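How to record a local history interview at home (quick version)

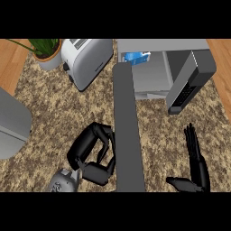
Room seen from above: rug, potted plant, toaster.

Wrote this up for the Dalgleish memories group as people keep asking. Not the only way to do it. It's how I do it after a lot of ruined tapes.

Before you go

Ring them first. A proper chat, ten minutes, no recording. Find out what they want to talk about – school, the mill, the railway, whatever. Jot down names of streets and firms so you can spell them later. Faruvness has three spellings on old maps, pick one and stick to it.

Write 5 questions. Big card, big letters. More than that and you end up reading a list at them.

Ask about photos and papers. Get them looked out beforehand or you'll lose half the visit to the loft.

Kit

Recorder or phone. 2 sets of batteries, or a charger with a long lead. Consent form, two copies. Pen that works. Folded tea towel to put under the recorder, stops table thumps.

Setting up

Kitchen is usually the worst room. Fridge hum, kettle, hard floor. Ask for the sitting room, curtains half drawn, rug if there is one. Switch off the telly at the wall. Clocks go in the hall – ask nicely, some people are attached to them.

Recorder between you, nearer to them. Say your name, theirs, the place and the month. Play it back. Always play it back. I lost a whole afternoon on the Bresix works because I had the pause light on and thougth it was the record light.

During

Start easy. Where were you born, who was in the house. Then shut up. Count to five in your head before you jump in, the good stuff comes after the gap.

Don't say "mm" all the way through. Nod instead. You will hate every "mm" when you type it up.

If they point at somthing in a photo, say out loud what it is. "So that's the gatehouse on the left." Otherwise the recording makes no sense.

Dates will be wrong. Leave them, check later. Don't correct anyone mid story.

Stop at an hour. Come back another time if there's more.

After

Get the form signed before you put your coat on. Copy the file the same night, two places. Name it like this: surname, place, month, number. Our last one was number 787 so carry on from there.

Summary first, full typing later. 300 words is plenty for the index. Put times next to the main topics so people can find the bit they want.

Scans of photos go in the Tretier folder, same number as the recording. Originals go straight back to the owner, by hand if you can, not by post.

Blank forms are in the top drawer at the library desk. Next batch of recordings due in by the end of April.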